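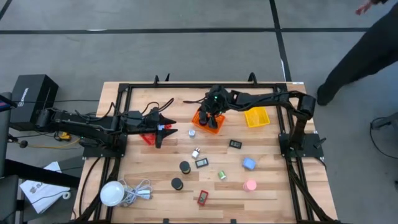 Stomach bugs at home and at work: what to do when one person goes down
Speaker notes, Bindamlow lunchtime health talks

Start on time even if people are still coming in with their trays. Say hi, say my name, say thank you to Grethe Toft for getting me the room and the microphone. Tell them I'm fine with people eating but they may regret the chili in a few minutes.

Opening story. Last July we had nine people in a rented cabin near Zadia and one bathroom. My nephew threw up at 2 a.m. and by the next evening it was four of us, me included, lying on the floor of the hallway because it was cool there. I've worked as a nurse for a long time, I knew exactly what was going on, and I still dried my hands on the same towel as everybody else! So this is a talk by someone who has messed it up.

What I mean by a stomach bug. People call it stomach flu but it has nothing to do with the flu. Your flu shot won't help. In grown-ups it's very often norovirus, and that's the one I'll mostly stick to. (If somebody asks about food poisoning: there's a lot of overlap, norovirus spreads on food too. Don't get dragged into the potato salad debate again like at the Szewczyk building.)

What it feels like. It comes on fast. You're okay at lunch and by supper you are very much not okay. Throwing up, watery diarrhea, cramps, sometimes a low fever and achy legs. For most healthy adults it's over in one to three days. Say clearly that antibiotics don't work on a virus, pause, say it again, because I always get the question anyway.

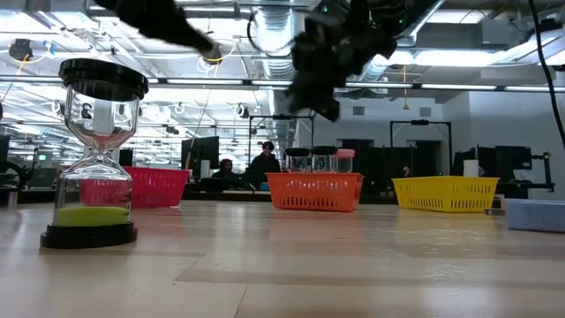

How it gets around. Hands, mostly. Also doorknobs, faucets, phones, shared snacks, and the air close to someone who is throwing up (sorry, chili people). You can pass it on before you feel properly sick, and you can keep passing it on after you feel great again, in some cases for two weeks or more. That last bit surprises people so slow down for it.

Hand gel. This is where I get the groans. Alcohol gel is handy for plenty of things but it doesn't do a very good job on norovirus. Use it as an extra if you like it. What you want is soap and running water, at least 20 seconds, backs of the hands and thumbs and under the nails, then dry them on something clean. Ask who has a hand towel at home that hasn't been changed this week. Put my own hand up first.

Cleaning up. Go through this in order, people do write it down:

Gloves on, and a mask if you have one. Keep kids and pets out of the room.
Lay paper towels over the mess and let them soak it up. Lift, don't scrub.
Straight into a plastic bag, tie it, out to the trash.
Wipe the area with soapy water, then go over it with a bleach cleaner. Read the label for how strong and how long it has to sit. It needs to sit wet, and most of us wipe it off way too soon (I do).
Never mix bleach with anything else. Not vinegar, not ammonia, not the nice lemon stuff. Open a window.
Dirty sheets and clothes: don't shake them. Hot wash, longest cycle, dry on high.
Gloves off last, then wash your hands with soap.

If somebody asks about carpet, say steam cleaning, and that bleach will leave a spot. Mention my hallway rug.

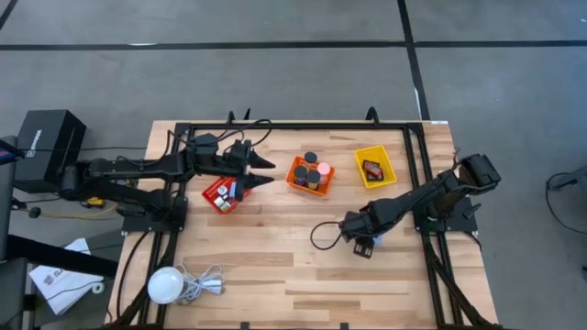 Drinking. If they remember one part of the talk I want it to be this one. You won't starve in two days but you can dry out, and little kids and older folks dry out fastest. Small sips, often. If it comes back up, wait a few minutes and start over with even smaller sips. The packets from the drugstore that you mix with water are the best thing for it, they have salt and sugar in the right balance. Mix them exactly the way the packet says, no "extra scoop for luck." Soda and straight apple juice are pretty sugary and can make the runs worse. Broth is okay for adults who can stand it. Babies keep getting breast milk or formula.

Food: when you feel like it, not before. Toast, rice, crackers, banana, whatever sounds good. There's no prize for being first back to pizza.

Share the number here. Clornura has 791 people on the staff list and 566 of them filled in the canteen survey in the spring. The question on coming to work sick got a lot of very honest comments! Read out two, no names. The one about "I only threw up once" always gets a laugh, and then I can talk about why once is enough.
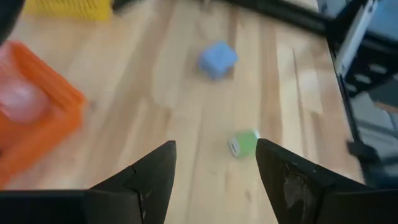
It takes very little virus to make you sick. As few as 18 particles has been suggested in one study, other people put it higher, so I just say that 100 is plenty and move on, since anything in that range is far too small to see. To get the size across, I have them look at the small green cube on the wooden tabletop and imagine a speck of vomit a fraction that big. Even the speck can hold enough virus for a whole roomful of people. Then I ask how they'd know if a bare patch of table was clean just by looking, and of course they can't, so we're back at soap and bleach and letting it sit.

Going back to work. Stay home until you've gone two full days with no vomiting and no diarrhea. Two days after it stops, counting from the last bout. If you work with food, or with patients or little kids, tell your supervisor, there may be extra rules for you. And don't cook for others during those two days, even if you feel like a million bucks. Grethe will say something about sick leave here, give her the microphone.

When to call the doctor. Blood in it. A high fever. Can't keep any fluid down for a day. Hardly peeing, dark pee, dizzy when you stand up. Confused or very hard to wake, that's an emergency, call right away. For a baby: no tears when crying, fewer wet diapers, sunken soft spot. Call sooner for babies, older people, anyone pregnant, and anyone with a weak immune system. Repeat the dizzy one, people shrug it off.

Questions, 7 minutes if I haven't run over. Handouts are by the door on the left. Remind them to wash their hands before they go get dessert, and give the clicker back to Grethe this time.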